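We use cookies to remember your login and forum settings. Accept | Settings

Cable routing on the bin cell – yellow line keeps twisting
Posted in March by jetenbridge_cell2
146 comments hidden from older thread – 9 shares

jetenbridge_cell2
I look after a bin picking cell with a KUKA arm at our Jetenbridge shop. Mixed objects in a gray metal bin, arm working over the top. The thick yellow cable runs along the upper side of the arm and loops around the orange joint housing before it comes back to the fitting. Thin black cables go with it. Tape up by the big link, one black tie further along.

Twice this month the job has stopped near pick 400 with a dropout on the tool side. I reseat the connector and it runs again. Before I order a new line I want to know if the routing is the problem.
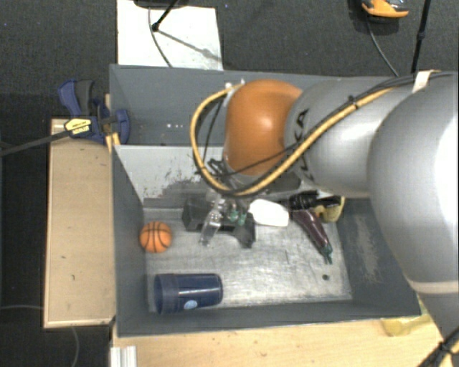
Wrist rotation is limited to 119 degrees in the program. I would like more than that, but I don't trust the loop past that point.

ludden_maint
Tape is the first thing I'd change. It holds fine on day one, then the adhesive creeps and the bundle slides toward the wrist. Put a proper clamp there with a rubber insert. Leave the bundle free to slide at one point only.

falasgate
Disagree on the clamp. If you pin it hard at the big link, all the twist goes into the loop, and you've moved the problem to the connector. I'd use a hook and loop strap on that link, snug but not tight, and check it at shift start.

ludden_maint
A strap is tape with extra steps. We had straps on two arms and both bundles walked. Clamps have been on for 900 hours and the marks I drew on the jacket haven't moved.

falasgate
What's your wrist travel though? Ours goes a lot further than 119.

ludden_maint
Less than yours, fair enough. I'd still clamp it.

cui_fixtures
Before anybody buys anything, jog the wrist slowly to both ends with the gripper empty and watch the loop. If it pulls flat at one end, it's too short. If it hangs into the bin, it's too long and will catch on the wall. I'd also look at those short black wires under the orange housing. They're a tangle, and one of those could be your dropout just as easily as the yellow line.

jetenbridge_cell2
Jogged it at lunch. Loop is okay at the plus end and pulls tight at the minus end, right at the fitting. I also wiggled the black wires one at a time with the I/O screen up and got no flicker.

cui_fixtures
Then give it more slack on that side and move the tie back toward the big link. Also check that the bin is square to the arm base. If it has shifted, somebody may have touched up the pick poses and used wrist angle to make up for it.

jetenbridge_cell2
It has one bar clamp at the back left corner. I'll measure it against the table edge and add a stop on the other side.

falasgate
Do the slack first and run it past 400 before you change the clamp or the bin. Otherwise you won't know which one fixed it.

jetenbridge_cell2
Okay, slack and tie tonight, nothing else. I'll post the count tomorrow around 7 a.m.

Like (6) – Reply – Share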